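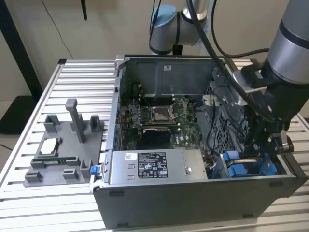
4. Equipment planning and cost

Figure 3. The disassembly cell with an opened desktop tower on the bench. One arm reaches over the drive cage; the grey 3D-printed tray to the left of the case holds parts.

4.1 Scope of the purchase

The cell described in Section 3 was planned as a single purchase with a fixed ceiling, and the ceiling was set before any supplier had been asked for a price. This section sets out how the money was divided, which items were bought, which were made in the workshop, and where the first plan had to be changed. We report shares of the budget and not sums, as the discounts given to a teaching institution would not apply to most readers who run a repair or recycling business.

The two arms and their controllers took the largest share. We had first planned for one arm, with a clamp to hold the case. Trials with borrowed cases showed that a clamp set for one make of tower had to be reset for the next, and the time spent resetting it was charged to the same staff hours we hoped to save. The second arm was added in the revised plan. It was paid for by dropping a conveyor and by putting off the purchase of a second workbench.

4.2 Quotations

Quotations were requested from three suppliers, Kaster, Huet and Goria. All three were given the same written requirement: two arms able to reach across an open desktop case lying on its side, one gripper for each arm, cabling, and a bench of slatted aluminium to which fixtures could be bolted at any point along its length. Kaster quoted for the arms alone and was not taken further. Huet offered the lower price but a delivery time of 25 weeks, which would have run past the end of the funding period. Goria quoted 14 weeks and was chosen.

The quotations were hard to compare. Huet listed grippers, brackets and cables as separate lines, while Goria gave one price for each complete arm. Ludivine Guérin rewrote both as a common list of 16 items, and it was only then that the cost of cabling could be seen. We suggest that buyers send out such a list with the request and ask suppliers to fill it in.

4.3 Fixtures and small parts

Fixtures were left out of the first budget altogether. The assumption was that parts taken from a computer could be put down on the bench and collected by hand. This does not work well for thin parts such as memory modules, which are hard to pick up again from a flat surface, or for parts that must be presented to the arm the same way round each time. A printed tray with recessed pockets, slots and raised holders was therefore drawn up and made in house (Figure 3, left). The material cost was small. The design time was not, and it should be entered as a line of its own in any similar plan.

We recommend that the budget allow for each tray to be printed more than once. Ours was changed as the order of work changed, and a slot moved by a few millimetres means a new print of the whole piece. Bolt-on holders would reduce this cost, at the price of more assembly.

4.4 Supply of test machines

A cell of this kind needs computers to take apart, and these also have to be planned for. Retired desktop towers were obtained through Jetovum, a local reuse firm, for the cost of transport. Towers vary a great deal inside. Drive cages, release latches and the routing of cables differ between models, and loose cables crossing the drive area are a common cause of a blocked approach. A buyer who expects a mixed stream should set aside money for gripper fingers of more than one shape. A buyer with a single model to process can spend less on the gripper and more on the fixture.

Storage was also underestimated. Cases awaiting work, stripped cases and sorted parts each needed shelf space, and the room first set aside was too small for all three. The shelving was bought in April from the general departmental budget and is not included in our figures.

4.5 Running costs

We planned for replacement cables, finger pads and screws, and for one service visit for each arm in every 2 years of use. Staff time remains the largest running cost. An operator is needed to load the case, remove the side panel and deal with stops, and we would not advise a buyer to plan on the cell being left alone for a full shift. Power use was metered for the whole bench and was small enough to be left out of the comparison in Section 5.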